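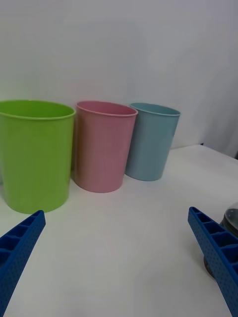

흰 테이블 위의 연두색, 분홍색, 하늘색 플라스틱 컵.

머바누이 퓨(Myfanwy Pugh) 씨는 그릇을 빌려주는 일을 한다. 작은 모임이나 마을 행사, 어린이집 소풍에 컵과 접시를 내주고 다시 받아 씻어 보관한다. 가게 이름은 패리(Parry)다. 처음에는 도자기도 취급했지만 지금은 플라스틱 컵이 대여 물량의 대부분을 차지한다. 화요일 오전, 대여품이 나가기 전의 작업실에서 이야기를 나눴다.

컵을 고르는 기준부터 물었다. 퓨 씨는 색보다 입이 닿는 부분을 먼저 본다고 했다.

"테두리가 바깥으로 말려 있는 걸 찾아요. 얇게 잘라 놓은 것처럼 끝나는 컵은 아이들이 싫어해요. 어른들은 말을 안 할 뿐이고요. 그리고 말린 테두리가 있으면 겹쳐 놓았다가 뺄 때 손가락 걸 데가 생깁니다."

아래로 갈수록 좁아지는 모양도 중요하다. 위아래 폭이 같은 컵은 포개지지 않아 상자를 많이 차지한다. 퓨 씨가 처음 사들인 컵이 그런 모양이었다. 이드리스벨이라는 도매상에서 한꺼번에 들여왔는데, 차 한 대에 다 실리지 않아 행사장까지 두 번을 오갔다고 한다. 그 컵들은 이듬해에 모두 이웃 화훼 농가에 넘겼다.

"거기서는 지금도 모종 컵으로 잘 쓰고 있어요. 바닥에 구멍만 뚫으면 되니까요."

현재 패리가 보유한 컵은 600개가 넘는다. 연두, 분홍, 하늘색이 주를 이루고 노란색이 조금 있다. 왜 흰색이나 투명한 컵을 쓰지 않는지 궁금했다.

"투명한 건 긁힌 자국이 금방 보여요. 흰색은 차나 주스 물이 들고요. 색이 있는 컵은 훨씬 오래 갑니다. 그중에서 분홍이 제일 무난해요. 진한 분홍 말고 약간 탁한 분홍이요. 어떤 식탁보 위에 놓아도 튀지 않아요. 연두는 반대예요. 튀는데, 그래서 찾기가 쉽습니다. 잔디밭에서만 빼고요."

잔디밭 이야기는 지난 7월의 일이다. 공원에서 열린 행사에 연두색 컵을 89개 보냈는데 돌아온 것을 세어 보니 모자랐다. 주최 측이 다음 날 아침 풀숲에서 몇 개를 더 찾아 주었다. 그 뒤로 야외 행사에는 분홍과 하늘색을 먼저 보낸다.

색으로 나누는 방식은 손님들이 만든 것이라고 했다. 퓨 씨는 원래 색을 섞어 보냈다. 그런데 빌려 간 어린이집에서 반마다 색을 정해 달라고 했고, 다른 모임에서도 물은 하늘색, 주스는 분홍색으로 나눠 쓰고 싶다는 요청이 들어왔다. 지금은 주문서에 색을 적는 칸이 따로 있다.

"칸을 만들어 놓으니까 다들 적으세요. 예전에는 아무 색이나 괜찮다던 분들도요. 하늘색이 제일 먼저 나갑니다. 조금 더 사야 하는데 같은 색이 잘 안 나와요. 공장에서 새로 찍을 때마다 조금씩 달라집니다. 어떤 건 청록에 가깝고 어떤 건 회색이 돌아요."

그래서 새 컵이 들어오면 테이블에 예전 것과 나란히 세워 놓고 비교한다. 작업실 벽과 테이블을 밝은 색으로 맞춘 것도 이 때문이다. 예전에는 나무 작업대를 썼는데, 나뭇결 위에서는 하늘색이 모두 비슷해 보였다고 한다. 비교는 오전에 한다. 오후가 되면 창으로 노란 빛이 들어와 연두색을 구별하기 어렵다.

세척에 대해서도 물었다. 퓨 씨는 기계를 쓰지만 온도를 높이지 않는다. 뜨거운 물에 여러 번 돌린 컵은 테두리가 휘어 포갤 때 걸린다. 씻은 다음에는 엎어서 물을 빼고, 다시 바로 세워 안쪽을 말린다. 이 두 번째 단계를 건너뛰고 포갰다가 200개를 전부 다시 씻은 적이 있다.

"바닥 안쪽에 물이 한 방울만 남아도 냄새가 나요. 코를 대 봐야 아는 정도지만, 컵이라는 게 코를 대고 쓰는 물건이잖아요."

보관은 색별로 한다. 높이 쌓지는 않는다. 오래 눌려 있던 컵은 서로 붙어 잘 빠지지 않기 때문이다. 붙어 버린 컵은 바깥쪽 것을 미지근한 물에 잠깐 담가 두면 대개 빠진다. 비틀어 빼면 몸통에 금이 간다. 금이 간 것은 대여에서 빼고, 겉만 긁힌 것은 따로 모아 그림 교실에 붓 씻는 컵으로 보낸다.

가격은 올해 올리지 않았다. 대신 배달 거리를 줄였다. 멀리서 빌리는 사람은 비토브(Vitov) 시장 입구의 보관함에서 찾아가고 같은 곳에 돌려놓는다. 컵은 헹구지 않아도 되지만 남은 음료는 버려 달라고 부탁한다. 이 부탁은 대체로 지켜지는 편이라고 했다.

컵 말고 늘리고 싶은 품목이 있느냐는 질문에는 한참 생각했다.

"뚜껑이요. 벌 때문에 찾는 분들이 있어요. 그런데 테두리 지름이 조금만 달라도 안 맞아서 아직 못 정했습니다. 견본을 몇 가지 받아 놓기는 했어요."

견본은 선반 아래 칸에 있었다. 퓨 씨는 그중 하나를 꺼내 분홍색 컵에 씌웠다가 헐겁다며 도로 넣었다. 다음 주문은 금요일에 나가는 169개로, 모두 하늘색을 원했지만 모자라는 만큼은 분홍으로 채우기로 했다.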